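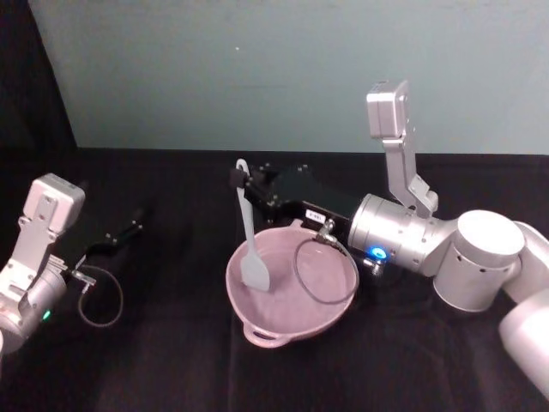 Pink pot and white spatula on the black tabletop.

4/7/20. Child advocate training, materials workshop.
The Benderine case file was revised for the second intake of advocates. Orlando Echeverri reviewed the court report template and asked that the child's own wishes be given a separate heading - at present they sit under school matters.
Reading time for the full file is 36 minutes, too long for the evening session. Sakda Noiphan will shorten the home visit notes and leave the hearing timetable as it stands.
Confidentiality form: wording agreed, 160 copies to be printed. Advocates must sign before receiving any papers.
Outstanding: the Sevitz sibling exercise still lacks a page on contact with grandparents.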